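Search this site Search Go

Jesbridge Site Safety Office
Manipulator Cell Inspection Checklist, Form 1427
Applies to: tabletop block handling cells, Cullari and Gurnora buildings

Complete every line before the cell is released for use. Mark Yes, No or N/A. A comment is required for each No.

1. Stops and guarding
1.1 Emergency stop within reach of the operator. Yes
1.2 Reduced speed limit set to 200 mm/s. Yes
1.3 Floor marking intact. No
Comment: Tape has lifted at the operator side. Replace before the next inspection. Work order 3178 opened.

2. Gripper and work surface
2.1 Fingers seated at the ends of the part. Yes
2.2 Stacked parts clear of the approach path. No
Comment: Blocks are stacked to the right of the gripper, and a red block rests against the left finger while the yellow block is held. Clearance on both sides is to be restored.
2.3 Surface free of items not needed for the task. No
Comment: Roll of packing tape to be returned to storage.

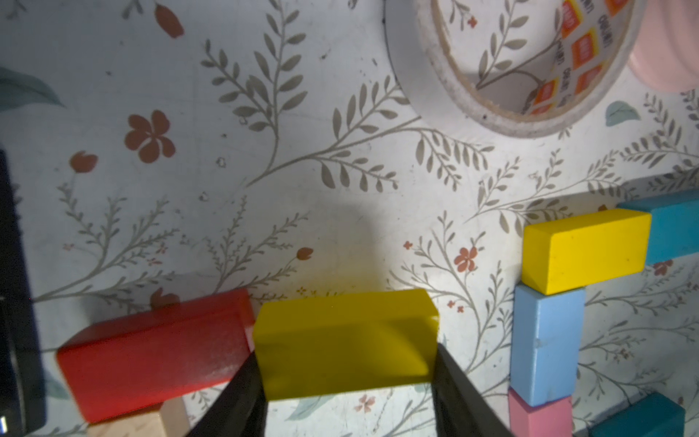 3. Records
3.1 Operator training current. Yes
3.2 Previous findings closed. No
Comment: The cable cover requested in May has not been fitted. The Sjöberg supply list shows it as back ordered.

Release status: Withheld until items 1.3, 2.2 and 2.3 are corrected. Item 3.2 may remain open for one further inspection.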